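Workshop tips from the Skotano open day

Corina Anghel and I drove over for the open day on May 25, 2019. The morning was talks. After lunch Magnus Chisholm ran the two-arm bench on the simulator and took questions for the better part of an hour. Most of what I wrote down applies to any bench, so I have listed it in the order he covered it.

1. Clear the bench first. Magnus keeps out only the part and the tray it belongs with. Everything else goes on a shelf behind you.

2. Pick a tray with a raised rim and rounded corners. Small parts stay put and the corners wipe out with one pass of a rag. A strong color also helps if your bench top is brown.

3. Keep one hand free. When a job needs only one arm, the second stays open and off the surface. Do the same with your own spare hand when you are lifting something small. 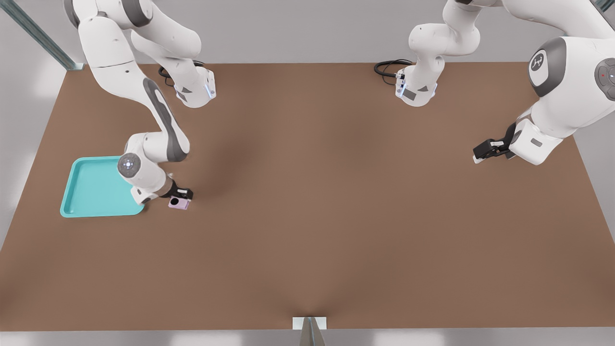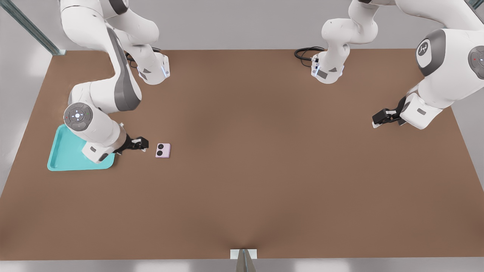
Two views of the simulated bench, with the turquoise tray at the left and the small pink piece near it.

4. Coil slack cable at the back. Heather Geddes asked what to do with a lead that is too long. Coil it loosely beside the base and keep the coil out of your reach path. Do not wrap it tight around the housing.

5. Practice the move slowly. He suggested five slow tries before one at normal speed. I tried this at home with the drill press and a box of washers and dropped fewer of them.

6. Write down where the tray goes. A strip of masking tape along two sides will do. Craig Cruickshank uses pencil, but it rubs off my bench in a week.

Handouts were at the door. Senga Dow has a spare copy if you missed out.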